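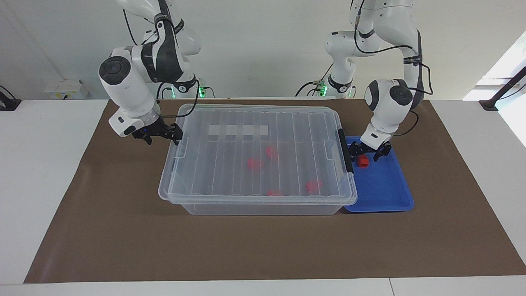
How many demos does it take before a two-arm policy learns to open the lid before grabbing what's under it? With our method, 265.

The old recipe wanted 3,000. I collected many of those. My shoulders remember April.

The trick, which Noémi Hajdu had suggested and I had called too simple: label each demo with which arm is waiting on the other. One extra bit per timestep.

We ran 444 test trials. Most failures were both arms politely waiting for each other, like me and Géza at a doorway.

Draft has 2 appendices. The second is all latches. Reviewer feedback so far: "why so much about latches"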